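Handout 4: Planning a First-Year School Vegetable Plot

Course: Growing With Schools, Unit 2
Revised 29 June 2025

Read this before the site visit to Majimbun. Bring the soil sheet from Handout 3 with your readings filled in.

1. Start from the school calendar

Most failed school plots are planted on a home gardener's schedule. A tomato set out in late spring comes ripe when the building is locked. Work backward from the last week of classes and ask what can be picked before then. Radishes, leaf lettuce, spinach, peas and green onions all fit. Potatoes fit if they go in early and you accept small ones.

The second group is crops that sit through the summer with little care and are ready when students return. Winter squash, carrots sown late and kale belong here. Mulch them heavily before the break.

2. Bed size

Keep beds narrow enough for a child to reach the middle from either side. For students under eight, that means 3 feet across or less. Paths should take a wheelbarrow and a wheelchair. At Hetau the first paths were too tight for either, and two beds had to be moved in the second year.

Do not dig more ground than one class can weed in a single period. A small bed that is kept up teaches more than a large one full of crabgrass.
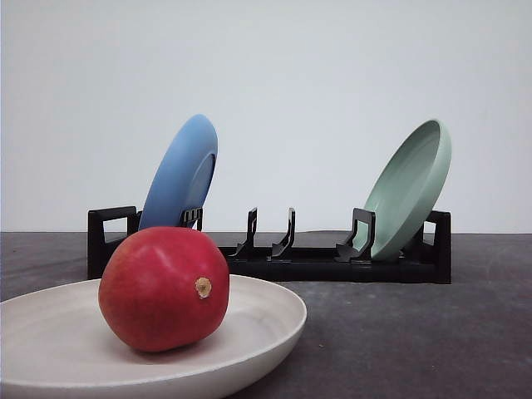
3. Water

Find the nearest outdoor spigot and measure the hose run. If it is over 97 feet, plan on a rain barrel or a second tap. Water in the morning, at the base of the plant. Seedlings in the first two weeks need checking every school day, including the days when there is an assembly or a field trip. Put a class name next to each day on the chart.

4. Soil

The Plerkeo plot was built on compacted fill next to a parking lot. Raised beds were the only choice there. Where the ground is open, test drainage first: dig a hole a foot deep, fill it with water, let it drain, fill it again and time it. If water is still standing the next morning, build up.

Add compost in the fall. December is fine if the ground has not frozen. Fresh manure should not go on beds where salad crops will be grown that season.

5. Records

Each class keeps a notebook with sowing date, variety, first picking and weight. Weigh in ounces and total at the end of the term. Clodik recorded 1,593 ounces in its first full year, mostly squash and potatoes. The weights matter less in the first year than the dates, and the dates are what usually go missing.

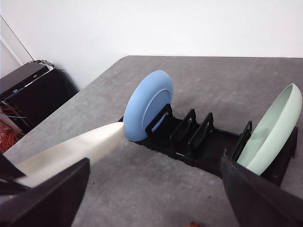
One teacher in last term's group disagreed with this. Her students lost interest in writing down dates by the third week, she said, but they would line up to use the scale, so she had them write the date on every weight slip and copied the slips into the notebook herself. That is acceptable for the course. Staple the slips to the page.

6. For next session

Draw your plot to scale on graph paper and mark north. List no more than six crops, each with a sowing week and a picking week. Note which ones need care over the summer and how they will get it.

Reading: course packet, pages 22 to 31.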